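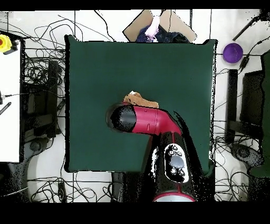
Entry by Ute Kettler | Revised by Kristóf Lengyel, 7 February 2026

Home | Subjects A–Z | Textiles | Finishing

Crease recovery

Crease recovery is the ability of a fabric to return to a flat state after it has been folded under load. It is given as an angle in degrees: 180 means full recovery and 0 means none. The angle is measured separately along the warp and the weft.

Cotton, linen and viscose crease easily. Bonds between neighbouring cellulose chains break when the cloth is bent and form again in the new position, a process that moisture speeds up. Wool and polyester recover well. Resin finishes raise the angle in cotton but lower its tear strength.

In the Soklow trials, 94 plain-weave cottons were tested before and after finishing. The summed warp and weft angle of treated samples reached up to 244 degrees.

See also: Drape; Mercerising; Shrinkage

Shares 471 | Comments 0

Contact | Copyright | Back to top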